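August 7, 2026. Supply bay, tidying

Went through the consumables this morning. The drawer labeled BAGS held tape, the drawer labeled TAPE held a sandwich receipt from Tuvier, and the bags were under the sink. All relabeled. I give it until August is out. 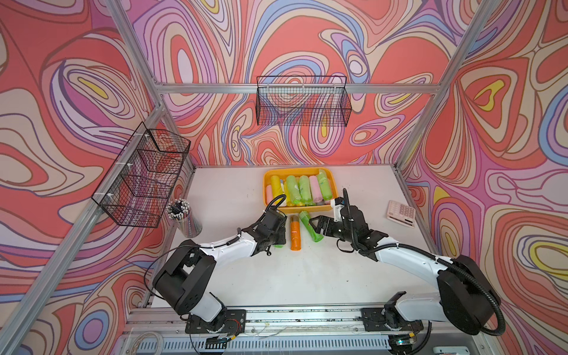 Haoran Mao
Workshop technician

Rolls now live in the yellow-orange tray at the back of the white top. I meant to sort them by color and got as far as putting two lime green ones side by side. Ruben wants the mesh baskets used for small stuff; fine, if he does the zip ties next time. The wallpaper stays, I lost that vote.

To do: reorder from Erkari (box of 400, they won't split it), find a home for the orange bottle, wipe the scuffs.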